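Chapter 6
Patterned Boards and Marked Squares

What you will learn in this chapter
How a marked board differs from a plain chequered one
How to print, mount and lay out a board on a table
How to keep a record of where small objects stand
How to look after a board between lessons

Before you start
You should have finished the work on scale and measurement in Chapter 3. You will need a ruler, a sharp pencil, a sheet of squared paper and your workbook.

6.1 Why use a pattern?

A plain table top gives the eye very little to measure by. Put a cube down on it, walk to the other side of the table and try to say how far the cube is from the nearest corner. Most people guess badly. Lay a sheet of equal squares under the cube and the job becomes much easier. If you know the length of one side of one square, you can work out the distance between any two points on the sheet.

A draughts board does this well enough for simple work. Its weakness is that every white square looks like every other white square. When you can see the whole board you can count in from a corner. When you can see only the middle of it, there is no corner to count from, and you cannot tell which part you are looking at.

Marked boards deal with this by placing a small black and white pattern inside each white square. Every pattern is different. Someone who has the printed key can look at a single marker and find its row and column. The black squares are left plain.
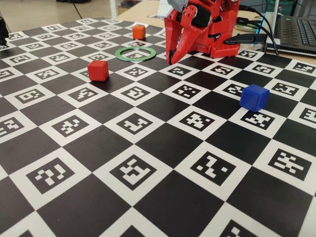 The key should be kept with the board at all times. Nii Asante, who taught this unit for many years at the Skevudau workshops, had his classes glue a copy of the key inside the front cover of their workbooks. We suggest you do the same. A board without its key still works as a grid, but the markers are then only decoration.

6.2 Seeing a board from the side and from above

The squares on a board are all the same size, but they do not look it. From a low seat at the table, the near squares look large and the far ones are squashed into thin diamonds. A cube placed at the back will seem smaller than the same cube at the front. This is the effect of perspective, which you met in Section 2.2.
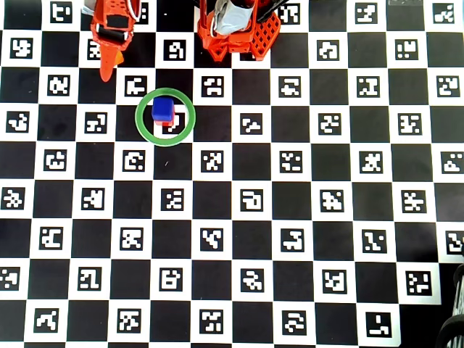
Distances are easier to judge when you look down on the board from a higher position. The rows and columns are then easier to follow, and the markers can be compared with the key without much trouble. Even so, do not expect perfectly straight lines. The rows may seem to sag a little towards the bottom of a picture, and you should follow each line along the squares instead of laying a ruler across the page. Some markers are easy to remember by their shape, such as the one in the middle of this board with a white hook like a letter D or J. Others need to be checked carefully. Write down the row and column of the marker, never a nickname for it.

6.3 Setting out your own board

Work in pairs. The Stutar sheet supplied with this book can be photocopied, but check the copy with a ruler before you use it, as many copiers shrink the page slightly.

Tape the sheet flat, starting from the centre of each side. Smooth out any bubbles with a dry cloth. Place three small objects on the board and record the nearest marker to each one. Your partner should then clear the board and put the objects back using only your notes.

Mimoza Petek's method of recording, given in full in Section 6.4, uses one line for each object: name, row, column, and the side of the square it touches. Copy her table headings into your workbook now and leave two blank lines under each entry for corrections.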